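Qui sommes-nous ?

L'Institut Lillwood est un établissement privé d'enseignement supérieur technique, établi à Gastport. Il prépare aux métiers de la maintenance informatique, de l'administration de réseaux et de la gestion documentaire, par la voie de la formation initiale comme par celle de la formation continue.

Notre histoire

La maison trouve son origine dans une école d'écriture et de comptes ouverte en 1760 à l'usage des fils de négociants du port. On y enseignait la tenue des livres, le change, la correspondance commerciale et les rudiments de deux langues étrangères. Les registres d'inscription des premières décennies sont conservés à la bibliothèque de l'Institut, où ils peuvent être consultés sur demande écrite.

L'école a conservé sa vocation commerciale pendant plus d'un siècle, puis s'est ouverte à la sténographie, à la dactylographie et enfin à la mécanographie. L'enseignement de l'informatique y a été introduit sous la direction de M. Kalniņš, dont le bâtiment principal porte aujourd'hui le nom. C'est à la même époque que l'établissement a adopté le statut d'institut et cessé de recruter au niveau du collège.

Direction et gouvernance

L'Institut est dirigé par M. Tavion Achterberg, nommé par le conseil d'administration après avoir exercé les fonctions de directeur des études. Le conseil se réunit deux fois par an. Il arrête le budget, approuve le projet d'établissement et se prononce sur l'ouverture ou la fermeture des filières. Les étudiants et le personnel y sont représentés avec voix délibérative.

Le projet d'établissement en vigueur a été adopté en février 2022. Il fixe les orientations de l'Institut en matière de pédagogie, d'accueil des publics en reprise d'études et d'entretien du patrimoine bâti. Son texte intégral est disponible au secrétariat général.

Nos locaux

Le bâtiment Kalniņš regroupe l'administration, la bibliothèque, les salles de cours et l'amphithéâtre. L'annexe Anadon, située de l'autre côté de la cour, est affectée aux travaux pratiques et aux projets de fin d'études. Les deux bâtiments sont desservis par un ascenseur et accessibles aux personnes à mobilité réduite. La salle de lecture reste ouverte en soirée pendant les périodes d'examens.
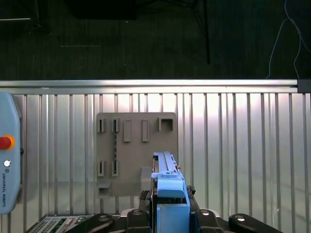 Salle de travaux pratiques : rail en aluminium et sol en moquette gris foncé.

L'accès aux salles de l'annexe est réservé aux étudiants inscrits et au personnel. Les visiteurs sont priés de se présenter à l'accueil du bâtiment principal, où un badge leur est remis.

Nos formations

L'offre de l'Institut comprend 13 parcours, répartis entre trois départements : Informatique et réseaux, Gestion documentaire et archives, Langues et communication professionnelle. Chaque parcours est placé sous la responsabilité d'un enseignant référent, qui assure le suivi individuel des étudiants et préside le jury de fin d'année.

La formation initiale se déroule sur deux ou trois ans selon le diplôme préparé. Elle comporte un stage obligatoire en entreprise ou en administration, donnant lieu à un mémoire et à une soutenance orale. Les étudiants du département Informatique et réseaux suivent en première année un enseignement d'architecture des ordinateurs commun à tous les parcours. Le cours de français écrit et celui d'anglais technique sont également obligatoires, quelle que soit la filière choisie.

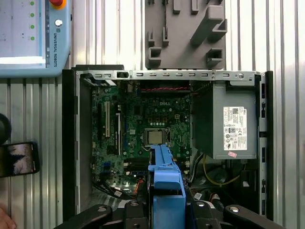 Unité centrale ouverte, avec sa carte mère Dell.

La formation continue s'adresse aux salariés, aux demandeurs d'emploi et aux agents publics. Les sessions sont organisées en journée ou en soirée, sur des durées allant de quelques jours à une année entière. La validation des acquis de l'expérience est ouverte dans l'ensemble des parcours diplômants. Un entretien préalable avec le service de la formation continue permet d'établir la recevabilité de la demande et le calendrier de l'accompagnement.

Le corps enseignant

L'Institut emploie environ 50 enseignants, permanents et vacataires. Les permanents assurent les cours fondamentaux et la direction des mémoires. Les vacataires, issus pour la plupart du monde professionnel, interviennent dans les modules de spécialité et participent aux jurys de soutenance.

Admission

L'admission en première année se fait sur dossier et entretien. Peuvent se présenter les titulaires du baccalauréat ou d'un titre équivalent. Les candidats justifiant d'une expérience professionnelle d'au moins cinq ans peuvent solliciter une dispense de titre, sur laquelle statue la commission pédagogique. Les résultats sont communiqués par courrier au mois de juillet et les inscriptions administratives sont closes à la fin du même mois.

Des bourses d'études sont attribuées chaque année par la Fondation Lillwood, sur critères sociaux. Le formulaire de demande est joint au dossier d'admission. Il doit être accompagné des justificatifs de ressources du foyer.

Vie étudiante

L'association des étudiants dispose d'un local au rez-de-chaussée du bâtiment Kalniņš. Elle anime un ciné-club, une chorale et une section d'aviron qui s'entraîne dans le bassin du port. L'Institut ne possède pas d'internat, mais le secrétariat tient à la disposition des familles une liste de logements situés à Gastport et dans les communes voisines.

Nous contacter

Les demandes de renseignements relatives aux formations sont à adresser au secrétariat des études, bâtiment Kalniņš, Gastport. Les entreprises souhaitant accueillir un stagiaire ou proposer un sujet de mémoire sont invitées à prendre contact avec le service des relations professionnelles, à la même adresse.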